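How to read an airline merger notice before you book

Airlines love to tell you that a merger will change nothing for passengers. I'd treat that line the way I treat "free" seat selection. When Skitutport said it was buying a stake in Cundari, the notice ran to 70 paragraphs, and the part on refunds took up 3 of them.

Start at the back, where the conditions are.

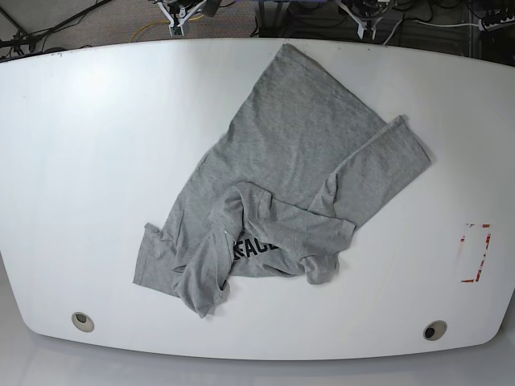
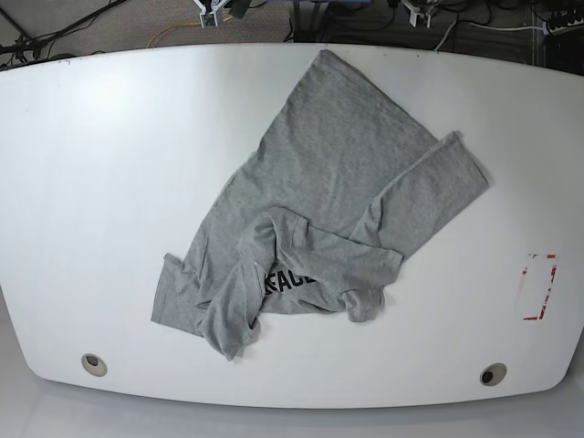 A reader who flew Cundari last June wrote in to disagree: the back pages are lawyer filler, and the route list is the only thing worth checking. Fair enough, if your route is on it. Mine wasn't.

Step 1. Find out which company issues your ticket. The name on the plane may be a different one.

Step 2. Look up what happens to points. Zindumier members were promised "equal value," with no rate given. Spend them if you can.

Step 3. Search the text for "subject to approval." Chege used it 4 times on one page, so I would not plan a wedding around those flights.

Step 4. Save a copy of the fare rules on the day you pay. Web pages get edited.

Updated 23 May 2024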